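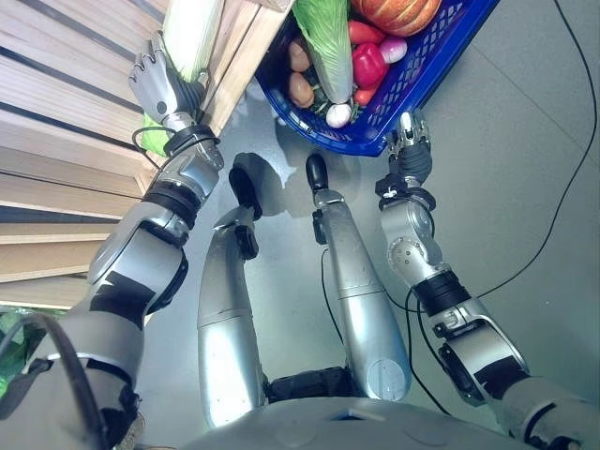

1/ Resetting the left hand, a thread. I look after one humanoid. It has two hands, and one of them is a diva. Everything below is about the left.

2/ The job: vegetables, blue basket, wooden shelf. The leafy stuff is the hard part. A pepper has the decency to keep its shape when you grab it. Napa cabbage gives a little, then gives a little more, and all that time the fingers are deciding how they feel about it.

3/ Start of shift, before power: run a thumb along every finger joint on both hands. You want the same drag on each. If one is gritty, it's dirt from a radish or a potato. It is always dirt from a radish or a potato. Soft brush, then a dry cloth. No spray. I have had the spray conversation with three separate people.

4/ Next, the wire at the left wrist. It needs enough slack that the wrist can roll all the way over, and little enough that it doesn't hook a shelf post on the way up. Those two amounts are very close together. I mark mine with a paint pen.

5/ Gitau Wanyama, who had this job before me, left a note in the cabinet that says only "more loop than you think." I put in more loop than I thought. It caught on the post. Thanks, Gitau.

6/ Shoulder cable next. Arm up, arm down, slowly, by hand, brakes released, second person on the stop button. Watch the thick cable and not the arm. If it rubs the housing at the top of the reach, move the clamp back one notch and do the whole thing over.

7/ Floor cables. Yes, they run across the floor. Yes, I know. Walk them before you let the legs do anything, and push any loop out past where the feet will land. The feet do not look where they're going. I don't always either, so I'm in no position to lecture.

8/ Now the grip. Ours ships with a setting called "produce," which as far as I can tell was tuned on a bowling ball. I dropped the close force on the left hand to 70 percent of that and slowed the last bit of travel. The right hand stayed at stock and has never complained.

9/ The test piece is a real cabbage. We had a foam one from Verell. It was beautiful, it was very consistent, and it taught us nothing at all about leaves.

10/ Hold by the pale end, where it's firm. If the fingers land in the leafy end you get coleslaw. If you're seeing coleslaw, check the hand zero before you touch the force. I spent most of April turning force down when the thumb was simply parked in the wrong place.

11/ Zeroing the hand: open flat, wait for it to settle, save, close, open again, compare. If the numbers moved, save again. If they move a third time, the thumb coupling is loose and you'll need the little hex key, the one that is never in the tray.

12/ Natsumi Kobori tied ours to the cabinet with string. It's the best engineering in the building.

13/ Shelf edge. The hand can end up pressed right against the wood, so check the outside knuckles for scuffs once a week. A scuff is fine. A flat spot means the shelf position in the software has wandered away from the shelf position in the universe. Re-teach the front post first, then the planks.

14/ Basket position matters less than I feared. Crooked is okay. Overfilled is not, since a pumpkin hogging one end makes everything else sit high, and then the hand comes in low and punches a pepper. Big things go in first, then the rest.

15/ Wrist bands and clips: swap at 500 hours. Check them sooner if you hear a tick when the hand turns. I ignored a tick once. It was the clip, and it was then on the floor, under a foot.

16/ Log it. Date, hand, what you changed, what it was before. The last entry in ours is May 11, 2025, "L hand, force down, zero redone, seems happier." The one above it, in different handwriting, is "L hand weird." Please be the first kind of person.

17/ Someone asked what brand of brush. Sulness, the 2 inch one with the stiff-ish bristles. I'm told it's for mushrooms.

18/ Right hand thread coming whenever the right hand does something worth writing down.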